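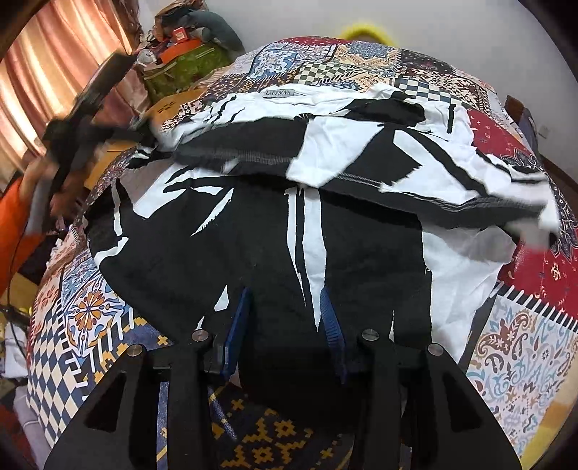

Page last changed: March

About Skornon

Skornon tests whether machines can do chores yet. Mostly they can't, and we have built a modest company on saying so in writing.

Tincuța Preda and Iresha Barua started the firm after a trade show where a robot folded one square towel, very slowly, to applause. Tincuța had spent years in a hotel laundry and did not clap. Iresha wrote control software for packing lines and clapped a little, out of sympathy.

We have 4 people now and a list of 492 chores. Each gets one of three marks: yes, no, or "yes, if you tidy up first." The third is the most popular with our clients and the least use to anyone with a family.

Clothes are where the trouble starts. A machine that will stack boxes all night in a warehouse meets one big printed garment on a patchwork bedspread and has to work out which pattern is the laundry. Then it has to find a hem. People do this while talking on the phone.
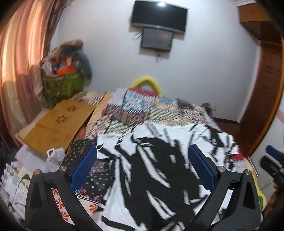 Bedrooms in general are hard on robots. A shop floor has painted lines and somebody whose job is to keep the aisle clear. A bedroom has cables, bags of things and a bed that is also a table. We like to work in rooms as they come, and we mark down any supplier who asks us to move the bags.

On the shop-floor side we have looked at bin picking, label checks and sweeping for Ustimier and Ojeda. Sweeping is a yes. We were as surprised as the broom.

Our house test is called Anton. It is almost 200 pages long and ends with a fitted sheet. So far no machine has reached the sheet. If yours might, write to Iresha. If you sell a towel folder, write to Tincuța, and bring more than one towel.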